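Plovcombe charger log: battery pack won't go past 591 cycles
Opened 27 Dec 2023

Okay, picking this up again! My little delivery van runs a Cendgate lithium pack, and the display has been stuck on 591 charge cycles since July. Charging is slow too, nearly 30 minutes longer than it used to be.

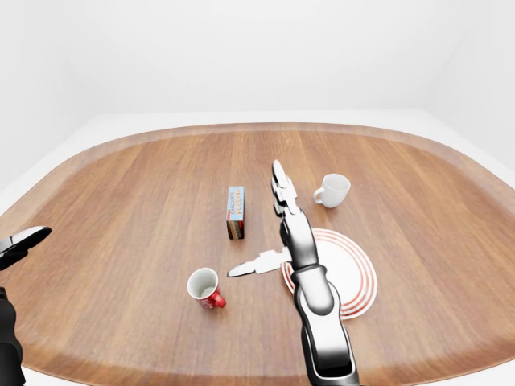 Could the stuck counter be what's slowing the charge?
Probably a separate fault. The counter only feeds the display, and the charge rate is set by the Cabello controller under the seat.

So I pulled the seat (four bolts, one rusty, lots of muttering) and reseated the controller plug. Error 121 cleared and then came straight back after 20 miles. 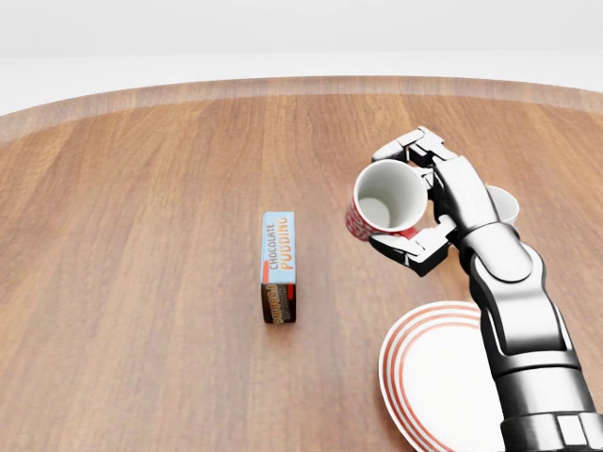

The controller sits upright on its narrow end in a tight bracket, and I wondered if heat was the trouble. It stands just like the chocolate pudding box on that wood-grain table, so there's hardly any base touching the metal to carry heat away. I laid it flat with a thermal pad under it and the charge time dropped a bit.

Counter still stuck, though. I've sent the log file to Plirkness, who do the display firmware.

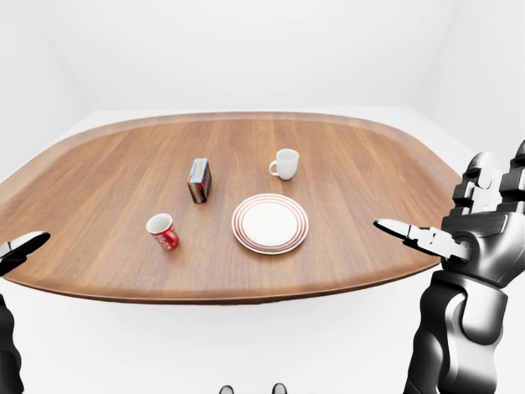

Still open

Waiting on new firmware. Error 121 hasn't shown up again so far, but I've only done short trips!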